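Musside Homework Room
Progress report to the Clalura Fund
Monday, August 5, 2024

Hello again from Musside! I know the form asks for headings like "outputs" and "variance", and I've put the budget sheet in separately with all of that, but you said last time you'd sooner have a proper letter, so I'm taking you at your word.

The short version is that the homework room is open, it's busy, and we've spent most of what we said we'd spend on the things we said we'd spend it on. The longer version has a leaking roof in it.

When I last wrote, in March, we were still squeezed into the back of the library at Trurwood and sharing it with the seniors' card afternoon. Lovely people, loud game. We got the keys to the old council office on Salameh Street a few weeks after that, and I'll admit my heart sank when I walked in. Brown carpet, a counter bolted to the floor, and a smell I never did track down (it left with the carpet, so I've stopped wondering). The council took the counter out for us at no charge, which saved a line in the budget, and then the first big rain showed us where the roof wasn't. That was fixed by the landlord but it cost us 8 days, and we opened later in the term than I'd promised you. Sorry about that. I'd rather have rung families to say "not yet" than had their kids doing fractions beside a bucket.

Since opening we've had 173 visits. I should be clear that's visits and not children, as plenty of them come more than once a week and one family comes every single time the door's open. We run four afternoons, straight after school until dinner time, and the busiest by a mile is the one before spelling tests. The high school kids turn up later and stay later. I hadn't planned for that at all, I'd pictured mostly primary, but they like having somewhere quiet that isn't home and I'm not about to argue with a teenager who wants to study!

Lighting was the thing they grumbled about most. The ceiling tubes are fine at four in the afternoon and pretty gloomy by half past five in winter, so some of the furnishing money went on desk lamps. I'd budgeted for clip-on ones and changed my mind after trying one on our tables, where it slid about all over the place. The ones we're using now stand on their own base and the arm reaches well out, so you can share one between two kids without a fight.
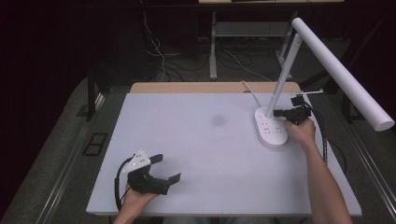 A desk lamp on one of the white tables.

On the money side, the biggest single item was the tables and chairs, then the bookshelves, then the lamps and power boards. We came in under on furniture and over on internet, as the building had no working line and the connection fee was a shock. I moved $900 across from the furniture line to cover it. Your guidelines say I can do that without asking but need to tell you, so consider yourselves told. Everything else is within a few dollars of the plan.

The thing I'm happiest about is the reading hour. It wasn't in our original application, it grew out of a wet afternoon when the internet was down and one of the tutors started reading aloud to the little ones to keep them in their seats. The big kids pretended not to listen. The next week they asked if it was on again, and now it's a fixture. We've been borrowing books from Trurwood library in big boxes, and they've been very patient with us about due dates.

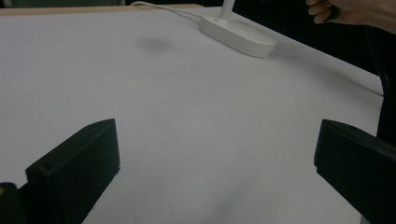
What hasn't gone so well is maths. We have plenty of tutors who'll happily sit with an essay and very few who'll go near senior algebra, and I include myself in that. I've put notices up at the college and in the supermarket and had two replies, one of which was from a person who wanted to be tutored. If you know of another group you fund that has cracked this, I'd love a phone number.

Transport is the other sore spot. The last bus out towards the farms leaves before we close, so those kids either go early or wait for a lift. I've asked the bus company about a later run and had a polite answer that didn't say much. In the meantime two of the parents have sorted out a carpool between them and it's covering most weeks.

For the rest of the year the plan is to keep the same hours, start a proper sign-up sheet for maths help so I can match the few tutors we've got to the kids who need them most, and open for a few mornings in the September holidays. I'd also like to get the front window sign done. At present it still says "Rates and Dog Registration" and we do get the odd person coming in with a dog.

The second payment is due once you're happy with this report. If you need receipts for anything beyond what's in the budget sheet, just yell, they're all in a folder and I can scan them the same day. And please do come and visit if any of you are passing through, we're open from three and there's always tea on.

With many thanks from all of us,
Coordinator, Musside Homework Room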